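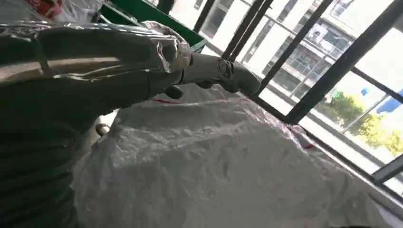 Wrapping the Arm: Our Club's Way of Putting a Plastic Sleeve on a Robot

If your club is anything like the Kirnetti robotics club, you have one arm, a room that's used for six other things during the week, and a lot of crumbs, sawdust and glue floating about. We started putting a clear plastic sleeve on our arm two seasons ago, after a papier-mâché project got into places it should never have been, and we have been fiddling with the method ever since. What follows is the version we teach new members in September. It takes most people one meeting to get it right, and the second time goes much quicker, so please don't be discouraged if your first sleeve comes out looking like a leftover sandwich.

What you'll need

A roll of clear plastic film, the soft kind that crinkles (stiff film fights you the whole way)
Painter's tape
Blunt-tipped scissors
A fabric tape measure
A helper with patience

Before you start

Park the arm in a comfortable stretched-out pose, then switch it off and pull the plug. We do both, every time, and the student doing the wrapping keeps the plug where everyone can see it. Give the arm a wipe with a dry cloth. Any grit you leave on there is going to be rubbing under the film for weeks.

If you're lucky enough to have a window seat for your robot, pull your work a little way back from the glass. Strong daylight on shiny film makes it very hard to see where the edges are, and I have taped a sleeve to itself more than once that way!

Step 1. Measure the long way around

Run the tape measure along the outside of the arm with the elbow bent as far as your program will ever bend it. This is the number that matters. If you measure with the arm straight, the sleeve will be too short the first time it reaches down for something, and it will pull or tear right at the joint. Add a good hand's width on top of that.

Step 2. Make the tube

Lay the film out flat, fold it over lengthwise, and tape the long open side. Leave plenty of room inside – a loose sleeve moves with the arm, and a tight one holds it back. Our students always want it snug because it looks neater in photos, and every year we have the same friendly argument.

Step 3. Slide it on and gather the wrist

Ease the tube over the gripper and back along the arm. When you get to the wrist, let the extra bunch up into a sort of rumpled collar and tape it lightly behind the gripper. Keep the film well clear of the fingers and anything that opens and closes. Also check that it isn't hanging over your wrist camera, if you have one. We lost a whole Sunday at the Lanitz meet to a flap of plastic that we took for a software bug.

Step 4. Check each joint by hand

With the power still off, and if your arm allows it, move each joint gently through its range and listen. A soft rustle is fine. If you hear a stretch or a snap, undo the tape nearby and give it some slack. If your arm locks when it's off, leave this for the slow test.

Step 5. Run it slowly

Clear hands away, plug in, and run your usual routine at the lowest speed you have. Keep somebody on the stop button. Try a reach over something tall and lumpy, too. A bulky thing under a crumpled sheet is a lovely practice target, with all those folds for the gripper to come close to, and a soft surface is kinder than a tabletop if you've misjudged the height.

Step 6. Look after it

Peek at the sleeve before every session and replace it when it goes cloudy or splits. Feel the motors now and then during long runs as well, with everything stopped and unplugged, and take the sleeve off if they seem warmer than they used to. We keep a spare tube folded in the Kavari drawer with the cables.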